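Chapter 4
Comparing Two-Finger Grippers

A fair comparison starts with one task and one set of objects. In this chapter the task is cloth handling at a white perforated basket, tried with a hand-held gripper. 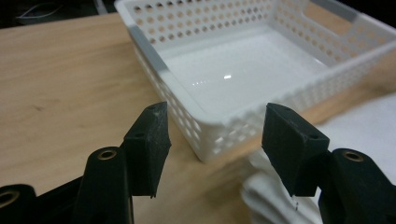

Ksawery Bednarek ran 105 trials each with the Drurholm and Ploller finger pads — same cloth, same operator. Record every miss, including the ones you think were your fault.

Cloth has no fixed shape, so note where each grasp begins.
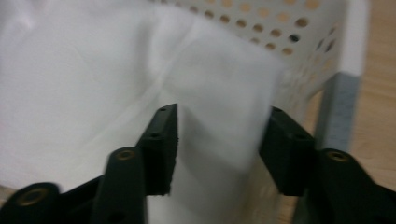

Why change only the pads?
With the linkage unchanged, a difference in results can be traced to the pads.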